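Teleoperation working group
Minutes of the February meeting, Jena lab
Start 10:00 a.m. Attending: the Jena bench team, the operators, and the data group. Stanau joined by phone.

1. Minutes of the last meeting
Accepted with one change. The gripper pads were ordered by Stanau, not by Jena. The open item on spare cables is carried over.

2. State of the collection
The data group reported 2702 recorded demonstrations on the server. Of these, 1046 have been checked and labeled. The rest are waiting for review. The group had planned to be further along, but review stopped for several days while the Ollar viewer was being updated. The viewer now plays the head camera and both wrist streams in step, and review has started again.

Stanau asked whether unchecked demonstrations can go into the next training run. Agreed that they can't. The last run included a batch where the operator had put the tongs down halfway and started over, and the policy picked up the pause.

3. Bench tasks
The operators went through the current bench task: pick up the tongs, move the lid, and leave the beaker where it stands. The leader arms are working well for the long reaches. Small turns of the wrist are still hard to do by remote control, and new operators tend to overshoot when they come down over the table.

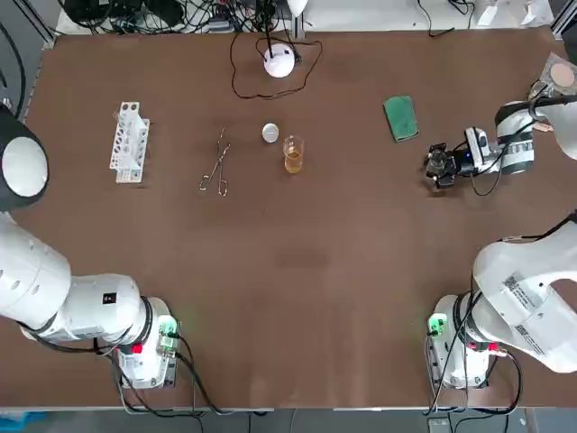
Minutes taken by the bench team, Jena
Circulated to Stanau and the data group

The layout on the brown table was discussed, with the empty test tube rack on the left, the tongs next to it, and the beaker of amber liquid near the small round lid. Two points came up.

The first was the cable from the white domed device, which loops widely over the table. The operators want it kept off the area where the grippers work. Stanau would prefer to leave it in some of the recordings, so that the policy sees a table that isn't perfectly tidy. Agreed to record both ways and to note it in the session log.

The second was the green sponge. It isn't used in the current task, but it lies close to where the right gripper often waits. One operator said it is easy to brush against it on the way down. It stays for now. If a demonstration moves it by accident, the operator marks the recording and carries on.

4. Teaching by hand
The bench team tried guiding the arms directly by hand as a second method. It is quicker to learn, and wrist turns come out smoother. The drawback is that the operator's hands and sleeves show up in the head camera, and the data group doesn't want them in the training set.

Ljungberg has offered a replay tool that records the joint path during hand guiding and then runs it again with nobody at the table. The camera data is taken from the second pass. There was some doubt about this — the objects have to be put back in exactly the same place, and a small error means the gripper closes on nothing. The bench team will try it with the tongs first and bring results to the next meeting.

5. Target for the next round
The data group asked for 1000 more demonstrations of the bench task, split evenly between left-arm and right-arm starts. The operators said this can be done if sessions stay short. Long sessions produce slow, careless demonstrations that get thrown out later. Agreed on a break after every hour of recording.

6. Other business
The second foot pedal sticks and will be replaced. The session log needs a field for which operator is on which leader arm. The data group will add it.

Actions
Data group: finish the review, add the log field.
Bench team: try the Ljungberg replay tool with the tongs, replace the pedal.
Operators: record with the cable on the table and with it cleared.
Stanau: send the delivery date for the gripper pads, close the spare cable item.

Meeting closed at 11:20 a.m. Next meeting by phone, hosted by Stanau.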